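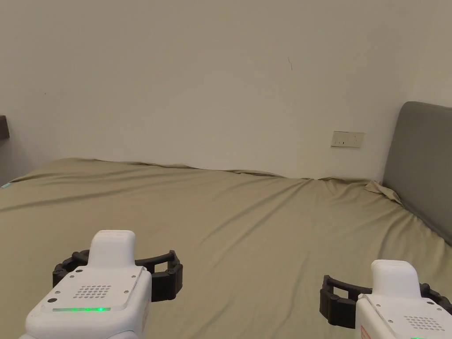

Puddale fitted sheet, queen, khaki: fit and wear after five months

Reviewed by Giang Bùi
16 Jul 2025

Verdict: a good cotton sheet with a corner problem. Buy it if your mattress is of ordinary depth and you can reach all four corners easily. Look elsewhere if one side of the bed is hard up against a wall.

What was bought

One queen fitted sheet, sold separately from the flat sheet and pillowcases. It's a plain weave in 100 per cent cotton according to the label. The shop calls the colour khaki. In daylight it's closer to a greyed olive with some beige in it, and it sits well enough beside a grey upholstered headboard. Anyone expecting the yellow khaki of work trousers should ask for a swatch first.

I bought it in February to replace a Gallbridge sheet that had worn through at the hip.

Fit

The stated pocket depth suits mattresses up to 35 cm. Ours is 28 cm with a thin protector on top. On paper that leaves plenty to tuck under, and along the open side it does. The main sleeping surface pulls flat with one pass of the hand, apart from shallow diagonal creases that stay in whatever I do short of ironing.

The head end on the wall side is the weak point. The elastic is a single continuous run of fairly narrow stock, stitched into the hem with no extra gathering at the corners. When the sheet is tensioned from the opposite side, the load goes to the corner seams, and you get wrinkles fanning towards the headboard and a fold of spare cloth standing up where the mattress meets it. The wall edge also tends to ride up into a wavy ridge.

Refitting helps. The order that works best for me:

1. Pull the bed out a hand's width.
2. Fit the head corner on the wall side first, seam square to the mattress corner.
3. Fit the foot corner on the same side.
4. Do the two open corners last and take up the slack at the foot.

Done this way, it holds for three or four nights before the ridge comes back. Sheet straps under the mattress stretch that to a full week, though they add to the price and are a nuisance on wash day.

Washing

Washed weekly at 40 degrees, line dried, no softener. Before the first wash I measured the top panel at 200 cm long. It now measures 197 cm, a loss of 1.5 per cent, all of it in the first two washes. Width hasn't changed by anything I can measure with a tape.

Colour loss is slight. There was some olive tint in the rinse water the first time, so keep it away from whites. Pilling is limited to a small patch near the foot. The hem stitching is sound on all sides — no skipped stitches, no loose ends.

Feel

Crisp for the first month, softer after that. It is cool enough for summer and a bit short on warmth in July. My partner, Kha Cao, prefers the old Gallbridge, which was brushed and pilled badly.

Price

I paid $82, and I'd call $50 fair for a single sheet with this elastic. The cloth is worth the money. Wider elastic at the corners would fix most of my complaints, and I'd buy a second one if Puddale made that change.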